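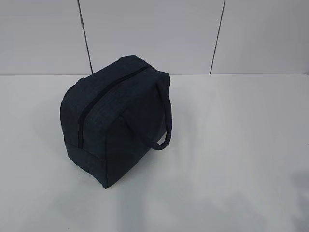 Start position: bag closed, arms out of the way.

Trunum bag set, README
Last updated 27 December 2022

Hi! I put this set together at Mimar, and I look after it, so if something's off it's on me. It's 2,442 episodes of two arms working a soft zippered bag on a white table. Most of what follows is house rules, and yes, please read them before you record anything new or merge your own episodes in. I wrote the first version in May and have been patching it ever since.

Starting an episode

Zipper fully closed. Arms parked out of camera view. Turn the bag however you like (I want variety there), but keep it on the table and let go of it before you hit record. If you can still see your own sleeve, start over.

Handling

One arm holds, the other one does the fine work. Don't let both grippers pull on the fabric in opposite directions. I know it's tempting when the bag slides! Grip force stays at level 8 or lower for anything soft, and you wait until the fingers have settled before you lift.
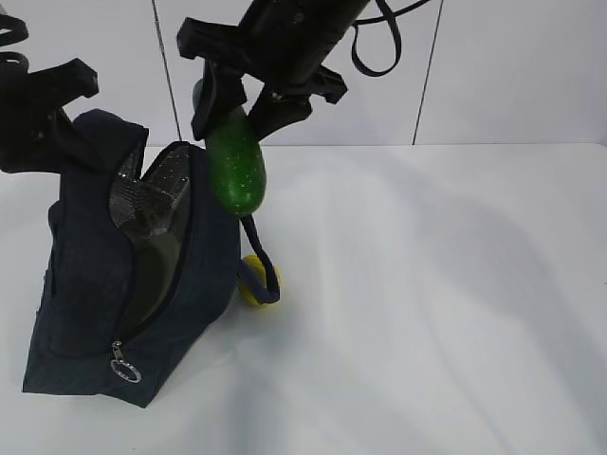 Lift slowly, too. Things come out of bags attached to other things, and a fast lift sends the whole lot across the table. If an item drops, keep recording and tag the episode "drop". Please don't delete it. I have 409 of those and they're some of the most useful episodes in here.

Keep hands off the table while the arms have power. Pause first, then reach in, then step back before you resume. The Volik checklist we borrowed this from wants a second person at the stop button, and I've kept that rule for every session, short ones included.

Zipper episodes

Pull along the track, never across it. Hold the side of the bag steady before the other gripper goes for the pull, and stop if the cloth bunches up.
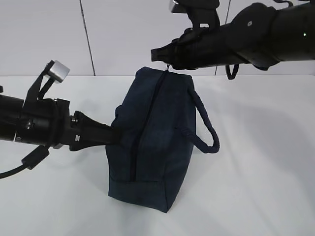

Ghasemi wrote back on the draft that "stop if the cloth bunches up" is too vague, and that two operators will read it two different ways. They'd like a fixed time limit on retries instead. Fair point. I haven't picked a number yet, so for now it's your call, but write down what you did in the notes field.

Known gaps

Only one background and one kind of lighting. Labels for "open" and "partly open" are a bit of a mess before episode 3,000 (the numbering skips, sorry, I threw out a bad batch and never renumbered).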